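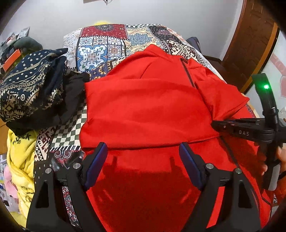
A red zippered garment on a patchwork bedspread.

Home > News > Employment

Tribunal sends back uniform deduction claim against Foddale

03/07/2019

An appeal panel has set aside part of a ruling on wage deductions for company clothing and returned the case to a first-level hearing officer. The dispute is between Foddale, a contract cleaning and laundry business, and 37 of its current and former hourly workers.

The workers were required to wear a jacket and two shirts supplied by Butix, an outside clothing vendor. Foddale paid the vendor directly and recovered the cost from wages in four installments. A further charge applied if any item was not returned within 30 days of the last shift worked.

The hearing officer found in October that the installments were lawful because each worker had signed a deduction form at hiring. The officer also found that the late return charge was a penalty and ordered it repaid. Foddale did not appeal the second finding. The workers appealed the first.

The panel held that a signed form is necessary but does not settle the question. Where the employer requires the item and the worker has no practical use for it away from the job, the cost is treated as a business expense of the employer. A deduction for such an expense cannot take pay for any period below the legal minimum, whatever the worker has agreed to in writing.

The original decision did not test the deductions against each pay period. It compared total deductions with total pay over the full length of employment. The panel described this as an error of law. Averaging over a long period can hide a shortfall in a single week, and the shortfall usually falls in the first weeks of a job, when the installments are taken and hours may be low.

Payroll records in evidence covered 34 of the workers. For 16 of them, at least one pay period appeared to fall below the minimum once the installment was removed. The panel made no finding on the amounts. It directed the hearing officer to recalculate period by period and to take further evidence on the three workers whose records were not produced. The burden of proof on missing records rests with the employer.

A second ground of appeal failed. The workers argued that the deduction form was invalid because it did not state the price of each item. The panel noted that the form gave a total and a schedule of dates -- enough, in its view, for a worker to know what would be taken and when. An itemized price list would be better practice but is not required.

A third point was left open. The jackets carried no company name, and Foddale argued that they were ordinary clothing that could be worn anywhere. The workers said that the color and cut were fixed by the employee handbook and that no substitute was accepted. The hearing officer made no finding of fact on this, and the panel declined to make one on appeal. The answer will decide whether the jackets count as a uniform at all, or fall under the separate and looser rule for general dress codes.

Bohdana Hrynyshyn, an employment attorney at Lazaridis, said employers should check the timing of deductions as well as the wording of their forms. "The form is usually fine," she said. "The problem is the second paycheck. Someone works a short week, the installment comes out in full, and the payroll software does not stop it." Lazaridis did not act for either side.

Hrynyshyn said a cap can be set in most payroll systems so that any unpaid balance rolls forward to the next period. Balances still open at the end of employment need separate treatment -- a final paycheck is subject to the same floor as any other.

The ruling does not address deposits, where money is held and returned with the clothing. A claim on that subject against Didimero, a restaurant operator, is pending before the same panel.

No date has been set for the new hearing in the Foddale case. The order to repay the late return charge is not affected and remains in force.

Filed under: Wages and hours, Dress codes, Appeals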